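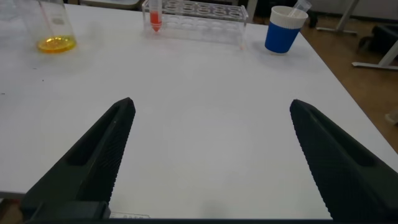
you're going to drown the whole yard and end up with nothing but mosquitos, wrote someone under my last post. ok so. fair worry. let me do a thread on the pond bc I keep getting the same thing in replies

1/ it's tiny. Not a koi pond. A hole with a liner where the sad lawn used to be, out back past the shed. Deep end maybe up to my knee

2/ no fish. On purpose. Fish eat tadpoles and dragonfly babies and I want tadpoles and dragonfly babies

3/ dug it in April. Clay. So much clay. Took me 3 weekends and I bent the good shovel

4/ Also hit a pipe. Not a live one, old drain from whoever had the house before. Still sat on the grass for a while after that with my heart going

5/ if you're digging CALL FIRST and get your lines marked. I did do that. The old drain wasn't on anything

6/ liner came from Zanholm, the garden place out on the Helcombe road. Guy at the counter tried to sell me one rated for 1,000 gallons. Sir it's a puddle

7/ bought the small roll and an underlay. Get the underlay. Roots and stones will come up thru a bare liner, mine had a chunk of brick poking up day one

8/ edges: one side has to slope. Like a beach. Everything that falls in needs a way to walk out. Hedgehogs if you have them (we don't), chipmunks, baby toads, bees that land wrong

9/ I did steep sides all the way round at first because it looked neater in my drawing. Pulled it all up and redid the north side. Annoying but glad I did

10/ filled it with rain barrel water mostly. Ran out, topped up from the hose and let it sit before any plants went in
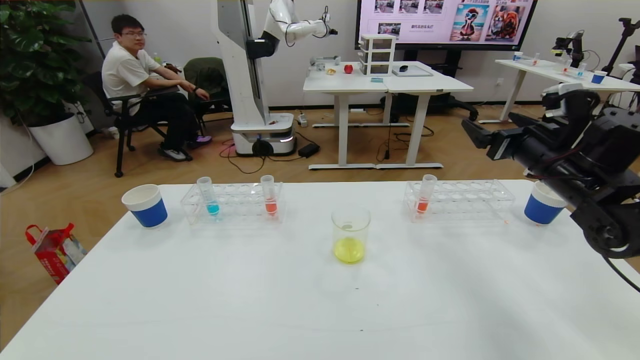
Rohani Subramaniam

11/ back, had to get dinner on. Plants!!

12/ hornwort is the easy one. You literaly drop it in. Keeps the water clearer and gives stuff somewhere to hide

13/ pickerelweed on the shelf, in a basket with gravel on top so it doesn't float off. Mine floated off. More gravel

14/ blue flag iris on the wet edge. Two clumps from a lady at the Plekumeck swap, she dug them that morning and they came home in a grocery bag leaking all over my passenger seat

15/ do NOT take plants out of the creek. People keep suggesting this. You get whatever's living on them and the creek gets a hole in it

16/ and please no water hyacinth. Check what's banned or invasive where you are before you order anything pretty

17/ it went green in week one. Pea soup. I panicked and almost drained it. Everyone says leave it so I left it and sulked

18/ cleared by itself once the hornwort got going. Now I can see the bottom, and the one flip flop I dropped in and refuse to fish out bc something has moved in under the strap

19/ who showed up first: water striders. No idea from where. They just arrive

20/ then backswimmers, the little guys that row upside down. Don't pick them up, they bite. Ask me how I know. Thumb is fine now

21/ first dragonfly was a big blue-ish one, a dasher I think?? sat on the bean pole for ages going out and back to the exact same spot. Bean pole is now permanant, no beans

22/ put a couple of sticks in at an angle if you want them to stay. Also the nymphs need something to climb up when they're ready to come out. Found an empty skin on the iris and yelled so loud the dog left

23/ toads started calling at night. One toad. Very loud. Trills from when it gets dark until I give up and shut the window

24/ then there were strings of eggs wrapped all through the hornwort, like black beads in jelly. So he found somebody

25/ I put the tadpole clip up and it's at 2,024 views which is more than anything my actual garden has ever gotten. The roses are not happy

26/ tadpoles: leave them alone. Don't feed them lettuce. They eat algae, they've got plenty, extra food just fouls the water
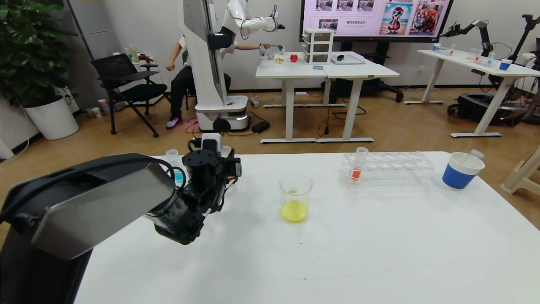
What about the mosquitos?
They lay in it, and then nearly everything else in the pond eats the larvae. Backswimmers, dragonfly nymphs, beetles. If you've got a new pond with nothing in it yet, use the Bti dunks, the floating doughnut ones, and break off what you need for the size.

27/ I used a dunk for the first few weeks, then quit. When I dip a jar in now I hardly ever get a wriggler. The saucers under my flower pots were way worse, go tip yours out right now

28/ same for gutters. And that wheelbarrow. you know the one

29/ upkeep so far: scoop out blanket weed with a stick, twirl it like spaghetti, leave the pile on the edge overnight so anything in it can crawl back. Then compost

30/ top up when it's hot. It drops faster than I expected, the shallow side was just mud for a bit in the dry spell. Toadlets loved the mud. Whole place hopping, I was scared to walk

31/ kids: if you have little ones or they visit, fence it or put a strong grid over the top. Even a shallow one. My sister's two are small so there's a low fence with a gate latch they can't work yet

32/ someone asked about a pump. Don't have one. Don't need one with no fish. If you like the splash sound then sure, but put a sponge over the intake or it'll suck up tadpoles

33/ someone else asked if it smells. Only when I stir the bottom up, so I don't stir the bottom up

34/ leaves in fall: net over it, or scoop as they come down. Some on the bottom is fine, critters overwinter in there. I've ordered a net from Anozie, will report back if it's any good

35/ things I'd do different. Make the shelf wider. Put it where I can see it from the kitchen. And buy more iris, I'm going back to the swap w/ bigger bags

36/ if you've got no yard, a half barrel or an old dish tub works, sunk a bit or with a brick ramp up the outside and stones on the inside. Friend has one on a patio and gets damselflys every year

37/ ok dog wants out and it's trilling again out there. Drop questions under this one and I'll get to them after work, and pls post your own ponds, puddles, tubs, whatever you've got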